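Print this page | E-mail this page

3.2 Flip screens and scrolling in the Perkadari ports

Method as in section 2. Same 13 levels, both builds of Perkadari — the Gilolska port flips the screen at each edge, the Trendham port scrolls. Players had the standard two-button pad and 200 seconds per level. Lives were set to 3 and no continues.

Deaths within one step of a screen edge were counted separately. Flip build: far more of them, nearly all on the tower levels where a ledge sits just past the flip. Scrolling build lost that problem but gained another — enemies drifted in early and players stopped to wait for them. Slower runs, fewer deaths. Koutsoukos levels (the last 2) were hard in both and are left out of teh comparison.

Players who began on the flip build kept pausing at edges after the switch. Habit, probably. We did not test for how long it lasts.

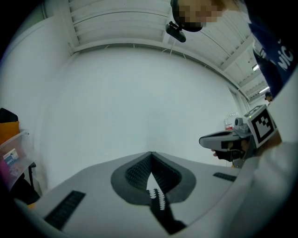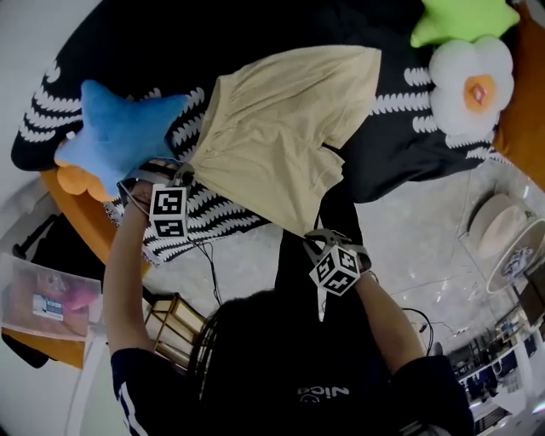 Figure 3. Hand-held grippers in use.

Why were the Koutsoukos levels left out? Too few players finished them in either build, so the times could not be compared fairly.

Print | E-mail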